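Support > Hand-Held Grippers > Fingers and Zero Setting

Print this page | E-mail this page

Closed position drifts on unit 017 during garment handling

Status: Resolved, monitoring
Opened: Jun 7, 2023
Product: Eltura hand-held gripper, used as one of a pair
Software: Treltis session logger
Submitted by: Flarnitier field office

Problem as reported

The Flarnitier office reports that unit 017 does not hold its zero setting when it is used on clothing. The unit is set to zero at the start of the session with the fingers fully closed. After a period of ordinary use, the logger shows the fingers as slightly open when they have been closed on nothing. The difference is small at first and grows through the session. By the time the office stopped work, the closed reading had reached 6 mm.

The second unit of the pair does not show the fault. Both units were issued together, carry the same type of yellow finger, and run through the same logger.

The task is the handling of household garments in a furnished bedroom. Items are picked up from a chair and from the bed, moved, and laid out on the bed for folding. Thick and soft items are included, and the office states that the drift was first noticed during work on these. The operator had tried a restart of the logger, which cleared the warning for a short time. The reading then began to climb again.

The office asked whether the unit should be withdrawn and sent to the Âu workshop, or whether the fault could be dealt with on site.
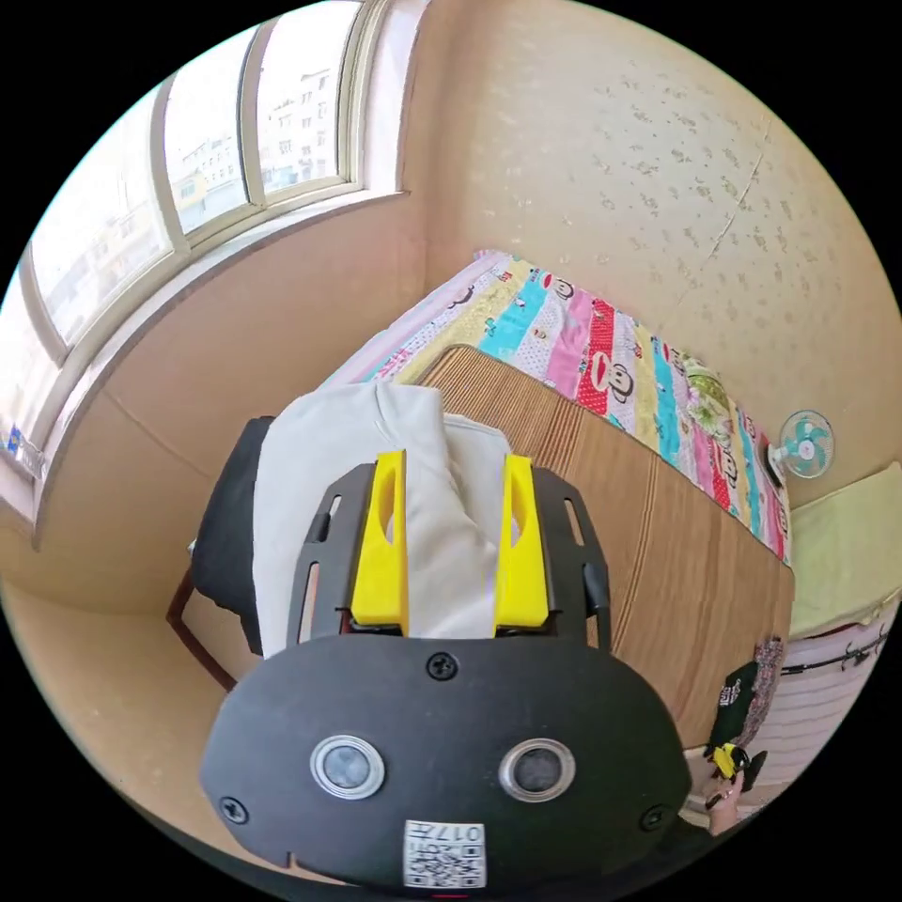
Tiburcio Villalobos replied that the unit should stay where it was for the time being, and that the logger should not be restarted again until the offset had been written down. A restart takes a fresh zero from whatever position the fingers happen to be in, so the history of the fault is lost each time. He also asked whether the drift was present on bare closures only, or whether it could be seen while the fingers were holding cloth.

The office confirmed that bare closures were the only ones it had compared. Readings taken on cloth vary with the thickness of the item and had not been considered useful for this purpose.

First checks

The following checks were requested and carried out on site.

1. Power and cable. The connection was reseated and the unit left running for eight minutes without use. The closed reading did not change. The fault therefore depends on use and does not appear while the unit is idle.

2. Finger exchange. The fingers of unit 017 were exchanged with those of the second unit. The drift stayed with unit 017. The fingers were returned to their original positions and are not considered a cause.

3. Body screws. The screws on the face of the housing were checked by hand with the supplied driver. All were tight. Please note that these screws secure the cover and have no bearing on the zero setting. Operators are asked not to remove them.

4. Side plates. The plates on either side of the fingers were checked for play. A slight movement was felt on one side when the fingers were pressed apart. The office was not certain whether this was normal.

5. Slide. The fingers were opened fully and the slide was inspected with a hand lamp. A fine gray fluff was found at the inner end of the travel, packed firmly enough that it had to be lifted out with a wooden pick.

Support advised that a slight movement at the side plates is within the allowed range, provided that it is the same on both sides. Movement on one side only indicates that a plate fastener has begun to loosen. The fluff at the end of the slide was considered the more likely cause of the drift, and the loose plate a contributing one.

Work carried out

The office was asked to complete the steps below in the order given, with the unit disconnected.

Remove the fingers and set them aside on a clean surface. Clear the slide with the soft brush from the service kit, working from the inner end toward the opening. Do not use compressed air, which drives fibers further into the housing. Wipe the slide with a dry cloth. Do not apply oil or grease.

Tighten the side plate fasteners a little at a time, alternating between the two sides. When both plates are firm, refit the fingers and check that they run parallel along their full height. Fingers that meet at the tip before they meet at the base have been refitted at an angle and must be taken off and seated again.

Reconnect the unit, open and close the fingers several times, and take a new zero in the logger with the fingers fully closed and holding nothing. Write the value in the unit record.

The office reported that the work was completed without difficulty. The one-sided play was gone. The fluff removed from the slide included some longer white threads, which the operator believed had come from knitted items.

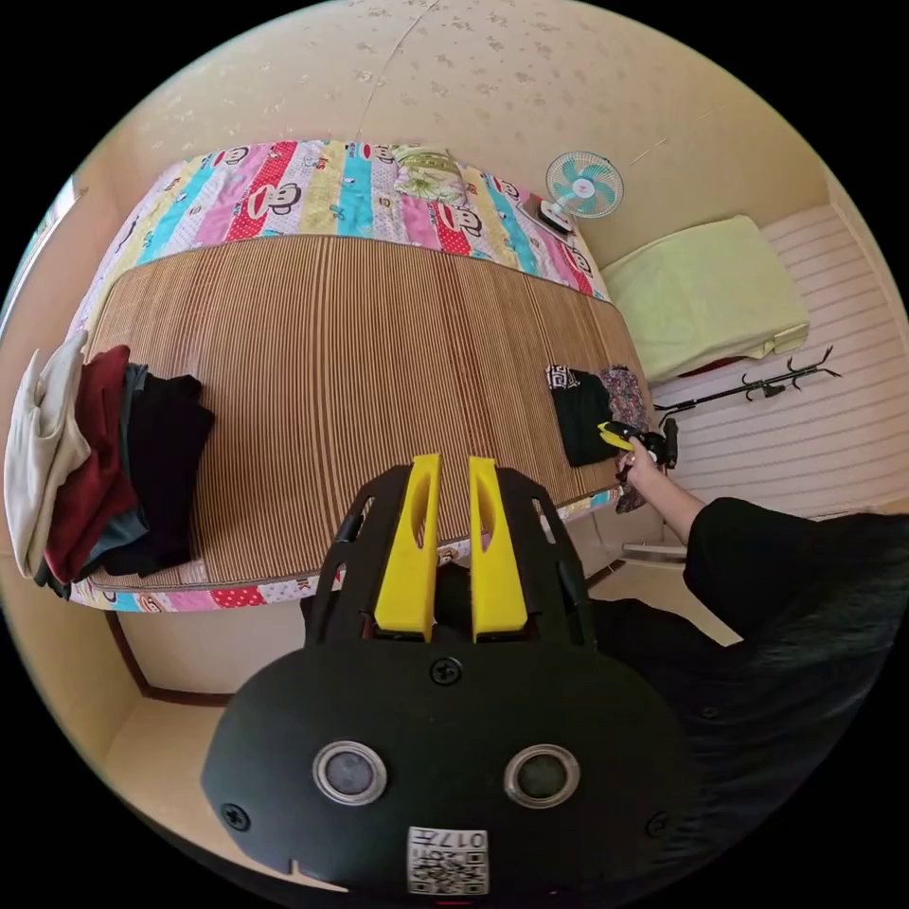 The return to use was planned as a controlled trial. The office was asked to begin with thin, smooth items, to take a bare closure reading between garments, and to move on to heavier items only when the reading had held steady. The second unit was to be used normally throughout and read at the same points, so that any change common to both units could be put down to the logger.

The trial ran for around 500 closures on unit 017. The bare closure reading stayed at zero through the thin items. A small offset appeared once during the heavier ones and was gone at the next reading. The second unit showed no change at any point. Support reviewed the log and regards the single offset as a closure on a loose fiber or a fold of sleeve that had not fully cleared the fingers.

One further point arose during the trial. The operator had been resting the unit on the bedding between garments with the fingers open and facing down. Units set down in this way pick up fibers directly into the slide. The office has been asked to close the fingers before setting a unit down, and to place it on its back on a hard surface.

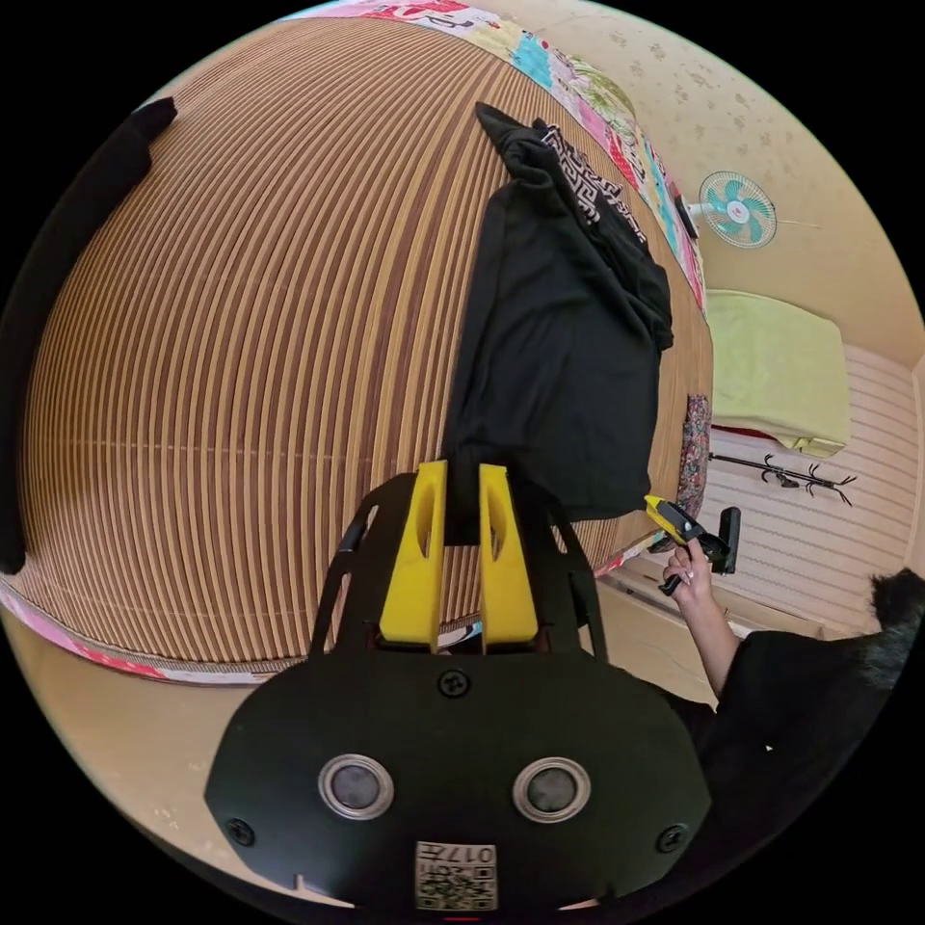 Unit 017 at the bed, black garment beyond the fingers, second unit in hand at right.

Cause

Fiber build-up at the inner end of the finger slide, made worse by a loosened side plate. Each closure pressed the material more tightly into the end of the travel and kept the fingers from reaching their stop. No electrical or software fault was found.

Instructions for continued use

The slide is to be brushed out at the end of each session in which clothing or bedding is handled. The side plates are to be checked for play every seven days and the result entered in the unit record, including when no play is found.

A bare closure reading is to be taken before each session. If the reading is above zero, clean the slide first and take a new zero afterward. A new zero must not be taken on a slide that has not been cleaned.

The office asked whether the second unit should be put on the same schedule, given that it has shown no fault. It should. The schedule applies to both units of a pair, and the record for one unit is difficult to interpret when the other has been maintained differently.

The unit record for December shows that unit 017 was last opened at the Âu workshop for a cover replacement. The workshop has been asked to confirm that the side plate fasteners were tightened at that time. Its answer will be added to this ticket when received. The ticket remains open for monitoring until then, and the office need not send the unit in.

Print this page | E-mail this page

Related items

Fingers do not meet evenly after refitting
Treltis logger: taking and recording a zero
Service kit contents for Eltura hand-held units
Setting down and storing paired grippers
Label unreadable or missing from housing
How to send a unit to the Âu workshop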